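The open day at Bastach began at 2, and I was there by a quarter to because the bus from Jusside runs when it feels like it. My daughter had signed me up. She thought I should see what was coming before it came. I was four months out from the stroke, my right hand still did about half of what I asked it to, and she had read something in the paper.

They had put out coffee and a stack of folding chairs. There were 60 name tags on the table by the door and most of them never got picked up. I took mine and sat near the back with my coat on.

A young woman in a gray sweatshirt talked for a while. She said Bastach had started in one room over a tire shop in Prastalside and now had the whole building. She said they were working on mornings. That was how she put it. Other people worked on warehouses and she worked on mornings – getting up, washing, finding your glasses. A man in front of me wrote that down.

Then we went through to the back in groups. Mine was small: me, the man with the notebook, and a couple who held hands the whole time and asked about the price twice. The room was warm and smelled of new carpet. The round table was in the middle with its padded wall, and we were told we could look over the side but should keep our sleeves out.

I had pictured something with a face. I looked at the orange fingers and thought of the rubber fins my father wore when he fished off the rocks.
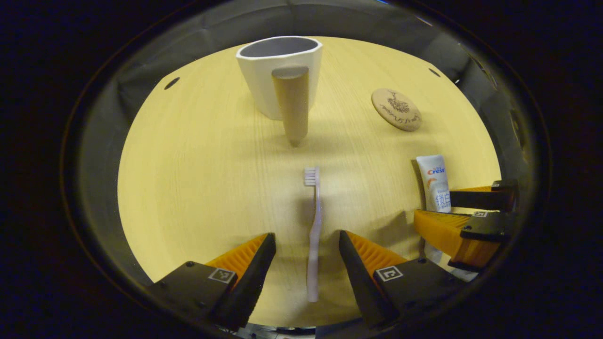 *The morning table at Bastach, with the toothbrush between the near fingers.*

"This one is me," the young woman said. She had her hand around the grip of the near one. "I pick things up, and it keeps a record of how I did it. We do that 200 times with the brush. Then we move the cup and do it again."

"The same thing?" the man asked.

"Never quite the same. That's why we do so many."

She closed the fingers on the handle of the toothbrush and lifted. It came up crooked. She put it down and tried again, lower on the handle, and this time it came up straight and she carried it over to the cup and let go. It dropped in with a click. The couple clapped a little and then stopped.

I knew that pink. At the rehab place they give you one the same color in a plastic bag, with a comb. For the first weeks I had a therapist who laid mine on a tray and had me pick it up and put it in a cup. Pick it up, put it in. I dropped it on the floor so often that she kept a spare in her pocket. I used to get angry and tell her I had been brushing my teeth since before she was born, and she would say yes, and slide the tray back to me.

"Does anyone want to try?" the young woman asked.

The man with the notebook looked at the couple. I took off my coat.

She started to put the grip in my left hand, since that was the one I was holding out. I said no, the other, and she waited while I got my fingers around it. It was lighter than it looked. She took the brush back out of the cup and laid it down on the wood for me.

It took me almost 15 minutes. The rest of the group moved on to the next room, and I could hear them through the wall, asking about stairs. I knocked the cone over and she stood it up again. I got the brush by the bristles once and she said that was fine, leave it in, they kept the bad ones too.

"You keep them?"

"It has to see those."

When I finally got the thing over the cup my arm was shaking up to the shoulder. I let go, and it hit the rim and went in.

She wrote something on a sheet clipped to a board. I asked what name I was down as, and she said they didn't use names, only which station and which run. I was Wu, run two. Wu was what they called the table.

On the bus home my daughter phoned and asked if it had been worth the trip. I told her the coffee was bad. Then I told her they were open again in March, and asked whether she was free to drive me.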